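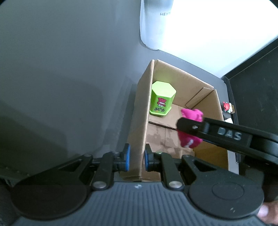

Incoming cartons – Wovden stockroom, May
Checked by Saulius Strazds

1. Base panels closed and flat: Partly. Stains on the lower panels. Supplier says cosmetic. I'd like that in writing.
2. Tape holds at 11 kg: Pass, on one carton. Hardly a test.
3. Stack height no more than 6: Fail. Bay 2 again.
4. Aisle width 1000 mm: Pass at the door. Measure it by the racking and see.
5. Extinguisher tag in date: Tag says yes – gauge is hard to read.
6. Endico step stool, feet intact: One foot missing. Marked "OK" last time.

Recheck bay 2 before the Unico delivery.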